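Bedroom > Bedspreads > Printed > Vemo Squares

Vemo Squares Bedspread, Pink

A pink bedspread for people who own a bed and also own laundry, and have noticed where the one ends up.

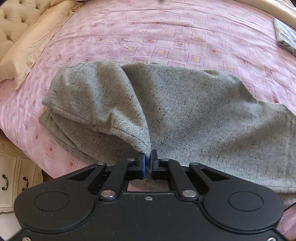 What you're getting

One bedspread, printed all over with squares. Inside each square is a smaller square, and inside that is a tiny one, in coral, orange-red and pale yellow, with thin dotted dark lines doing the outlining. The pattern repeats from the pillows to the floor and does not stop for anything. If you like a plain bed, we sell plain ones too, and they show everything.

The Vemo Squares comes from Akgül, the mill that makes most of our printed bedding. They have offered us this pattern in other colors. We took the pink and sent the brown back.

On the bed

We photographed it on our cream tufted headboard bed, with a satiny beige pillow, a folded gray cloth and a pair of speckled gray trousers that somebody was in the middle of dealing with. A bedspread spends most of its life under something. Ours has a few soft creases in it and you should expect the same. It is a bedspread, and it will wrinkle slightly when you sit down to put on your socks.

Pink and gray get along better than you'd think. The pink also holds its own against cream and beige, so if your headboard is one of those padded, buttoned affairs that looked restrained in the store, this will cheer it up. Against red walls we can't help you.

Fabric and fit

100 percent cotton, woven fairly tight, with enough weight that it stays where you put it. It isn't quilted and has no filling, so please don't buy it as a winter blanket and then write to us in November. Use it over your blankets and it does fine.

It comes in full, queen and king. Each size is cut to come down over the sides of a regular mattress. If yours is one of the very tall ones with a topper on top of the topper, go up a size. The hem is plain. There is no fringe, no ruffle and no tassel at the corners, and we have had letters about this from both camps.

Folding laundry on it

A surprising number of customers mention this in their reviews, so we may as well give it a heading. The weave has a little grip to it. Trousers laid flat stay flat while you bring one leg over the other, and a stack of folded things won't slide off toward the floor every time you lean on the mattress. The grid is handy for lining up a sleeve or a waistband if you are that sort of person. The squares are not a ruler and we make no promises about them.

Dark lint shows less on this print than on a solid pink. White lint shows about as much as you'd fear.

Washing

Machine wash warm with like colors, and wash it alone the first 2 times. The coral is well behaved but we wouldn't introduce it to your white shirts right away. Tumble dry on low and take it out while there's still a bit of damp in the hem. Iron it if you must. No bleach, and no dry cleaning, which costs more than it should and does nothing for cotton.

It will shrink a touch on the first wash. We cut for that.

What it doesn't come with

Pillow shams are sold separately under the same pattern name. The bed, headboard, pillow, gray cloth and trousers are not included. We have been asked about the trousers. We sell bedding.

Ordering and returns

Orders placed before noon leave our Florkville warehouse the same day, except on Friday, when the truck comes early and everyone pretends to be surprised. Delivery takes up to 7 working days. King size ships in the bigger box and may come a day behind the rest of your order.

Send it back unwashed within the return period printed on your packing slip and we'll refund the price of the bedspread. Fold it any way you can. We have seen some of the returns and our standards are not high.

Imeck Bed & Linen, Florkville. Item listed as Vemo Squares, Pink. Please give the size when you call.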